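**Robotics Club, Gillton — minutes of the Monday meeting**

Present: 26 members. The minutes from the last meeting were accepted with no changes.

**1. Lab bench task**

The bench group reported on the practice for the Tutden competition. The task is to move liquid between glass vessels with two arms and not disturb the other glassware. In April the group made 50 practice runs, and in 47 of them no glass was knocked over. The other runs failed when the arm turned too early after lifting. The group will make the lift slower and keep the rest of the program the same.

It was asked if the black cloth can stay on the table. The rules from Tutden permit a cloth, but they say it must lie flat. It was agreed to fix it with clips at the back side. 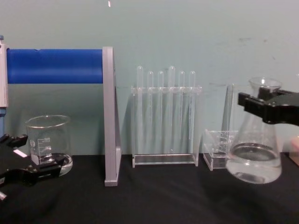 *Bench task: flask held in the right gripper, beaker at the left.*

The members discussed the order of the objects. Some prefer to have the test tube rack farther from the flask, so the right arm has more space. No decision was made — the group will try both orders first.

**2. Glassware**

The club has 2 spare flasks. Harries can deliver more, but the price was not yet confirmed. The question is moved to the next meeting.

**3. Program "Brona"**

The new version of Brona stops both arms with one key. All teams are asked to install it before their next practice. The old version should not be used on the bench, also not for short tests.

**4. Other**

The room must be free by 6 p.m. The key goes back to the front office.

Meeting closed at 5:40 p.m.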